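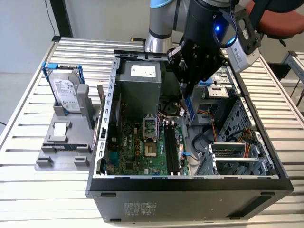 Tower on its side, cover off.

Computer shuts off by itself after 18 minutes

My tower runs fine from cold, then cuts out with no warning. It started in October after we moved the desk beside the heater. The shop quoted me $451 to sort it out, and I'd like to try a few things at home first. Where do I start? 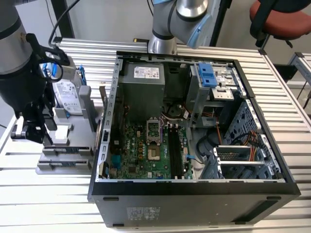 Babita Kandpal
Help desk regular, Uniyal board

Heat is my guess. Unplug it, open the side and clean the dust out of the fans and the power supply vents with canned air. Move it away from the heater too. Leave at least 10 cm behind the case. If it still cuts out, borrow a power supply of the same rating and the right plugs, and try that before you pay for anything. Don't open the supply itself. 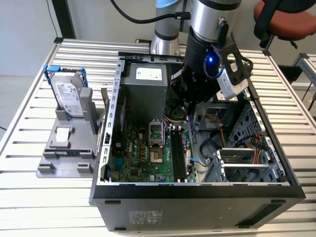

Dénes Magyar: Mine did the same and it was the power bar. Plug straight into the wall and see.

Another member wrote that a Zudlow screen saver was the culprit on theirs. Might be worth removing if you have it.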